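Pink Print Wins at Wilten

Mon 8 December

The walls are up at the Wilten workshop, and they are very pink. After a June vote that drew more opinions than any budget meeting in memory, the sorting booth has swapped its old plain white panels for a print that sits somewhere between leopard and Valentine's Day.

Abdelilah Mahrous, who runs the booth and lobbied hard for gray, says he has made his peace with it. "I was told it would be cheerful," he said on Friday. "It is certainly something."

The covering came from Drostex and cost the workshop 285 dollars, offcuts included. It was hung over two evenings, with one long break while everyone argued about which way up a leopard spot goes. The marble-look work surface was picked separately, by people who had not seen the walls.

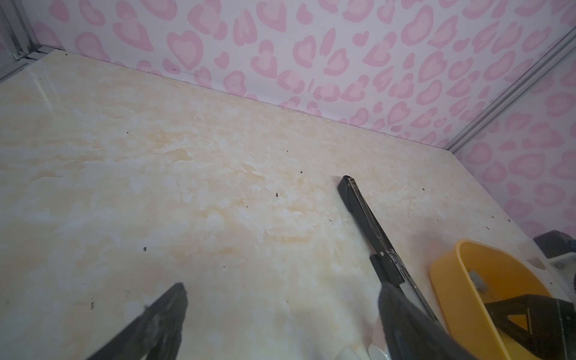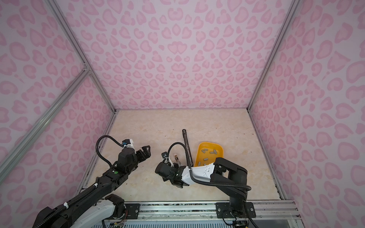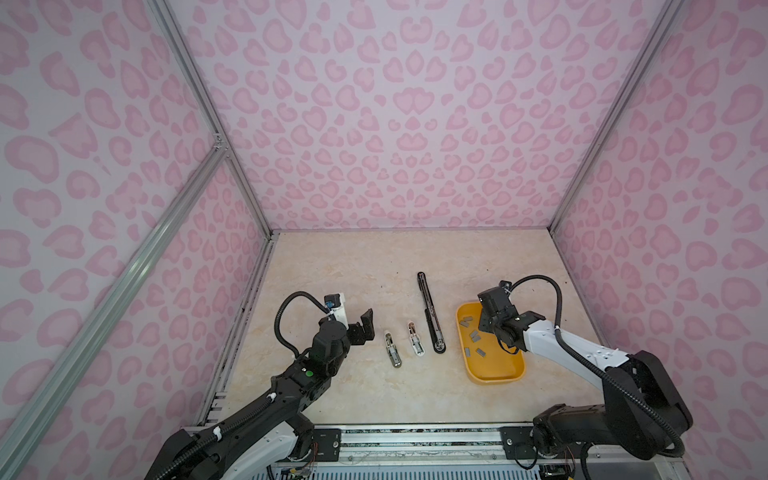
The sorting booth at Wilten, with its new pink walls and marble-patterned surface.

Small parts and desk supplies will go on being sorted there as before. Mahrous reports that gray things show up nicely against all that cream, a point he makes as often as he can.

The Chiang room next door is due for its own makeover, with a budget of about 1000 dollars and a sample book already going around. Stripes are in the lead — narrowly — ahead of a green fern pattern with a loud following in the front office. The Eris room has asked to be left alone.

Leftover pink sheet is free to anyone who wants it. As of Monday morning, two rolls were still standing by the door.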